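3.2 Costume and memory in the second film

In the first film of the cycle, Simel, the mother wears the same grey coat in every season. Ruggiero reads this coat as a sign of poverty. We agree only in part, as the coat comes back in Trarkis on the daughter, shortened and with new buttons, when the family already has money. For us it is a thing remembered — and remembered a little wrongly.

To test this reading, we compared 100 shots from each film and noted every garment which appears in both. The wardrobe notes kept in the Cirillo papers were helpful here, although the pages for the last 6 scenes are missing.

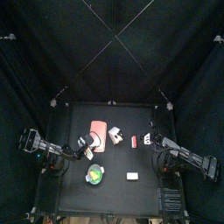
Figure 2. Black tabletop with black fabric walls; two thin cables cross at the ceiling panel.

3.3 Colour and the interior scenes

The rooms in Trarkis are darker than those in Simel. Carmela Ruggiero explains this by the change of film stock. In our opinion the costumes also play a role: the daughter's dresses lose their colour after she leaves Pramport, and the walls behind her seem to follow. The kitchen scene is the only exception, and we return to it in Section 4.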